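Two-arm sim: right gripper drifts when the left arm moves
Posted in Home Builds > Simulation and Control

dusora_bench
Wed 24 June

I am building a two-arm mobile manipulator in a shared workshop and doing the control work in simulation before cutting any more metal. The base is a Peneck kit with the top deck replaced. Each arm has six joints. The controller is my own, running at a fixed step, with the arms solved separately and the commands merged at the end.

Symptom: with the right arm told to hold position, its gripper tip moves by up to 17 mm whenever the left arm is swung out and up. It comes back when the left arm returns. Joint readings on the right arm stay within tolerance the whole time. Gravity is on. Base wheels are set to locked.

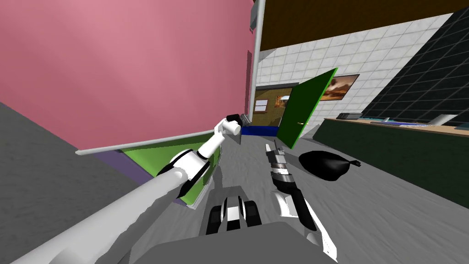

Both arms are loaded from one description file, with the right side mirrored from the left and then edited for the narrower tool. The hold target is given in world coordinates, taken once at startup. I use the head camera view for checking, and in the pose above, with the right gripper closed and pointing up and the left one held near the bottom edge of the pink board, the error is close to its largest. Halving the time step changed nothing. Raising the gains on the right arm changed nothing either, apart from some buzzing at the wrist.

What should I look at next?

rorkier33

Increase the solver iterations. The default is too low for two arms. I run 16 and have no drift.

fu_axis

If the right arm's joints read correctly and the tip still moves in world coordinates, the joints are not the source. Something upstream of the shoulder is moving. That leaves the base, or whatever you put between the base and the shoulders.

"Locked" in most simulators means the wheel joints are held by a motor or by friction. The contact between wheel and floor is still soft. Put a long arm out to one side and the base tilts by a fraction of a degree. At full reach of the opposite arm that is easily enough for 17 mm.

Test in this order:

1. Log the base pose, all six values, while the left arm moves. Look at roll and pitch first.
2. Fix the base link to the world and repeat the same motion. If the drift is gone, it was the base.
3. If it remains, check the joint between your new deck and the shoulder mount. A deck imported as a separate body with a default joint will flex under load.

Also check the mass of the left arm links. Mirroring a file does not usually change masses, but editing one side afterward can leave the other with placeholder values. I once had a forearm at 33 kg for most of November. The motion looked fine from the camera and the base was leaning the whole time.

Your gains test fits this. The right arm controller sees no joint error, so it has nothing to correct. To hold a world target you need to feed the current base pose into the right arm's solve on every step. A value captured at startup will not do it.

dusora_bench

Logged it. Roll changes by 1.1 degrees with the left arm out. Fixing the base to the world removes all but 2 mm. Left forearm mass was wrong as well, by a factor of 6. Iterations at 16 made no difference.

I will correct the mass, stiffen the wheel contact and pass the base pose through. The remaining 2 mm is probably the deck joint, which I have not touched yet.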